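Recording a drawer task by remote control

Set both arms to follow mode and wait for the base lights to turn green. Lay the small parts out on the table, clear of the cabinet, then bring one gripper up to the drawers.
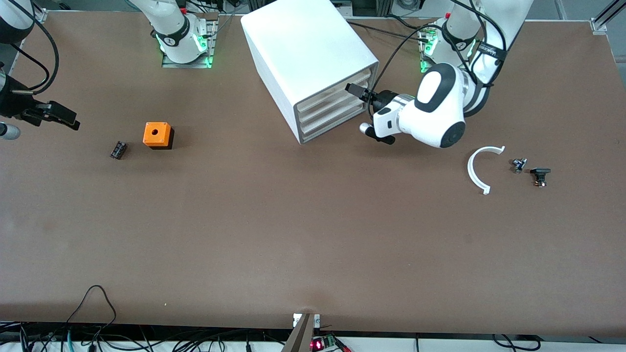

Both arms over the table, cabinet between them

Switch to the wrist view before you go down for a part. Keep the fingers open and line up the gap first — small corrections only. Save 5 good runs, then move the parts and start again.
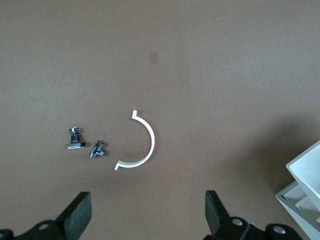 Wrist view with the white arc between the fingertips and the open table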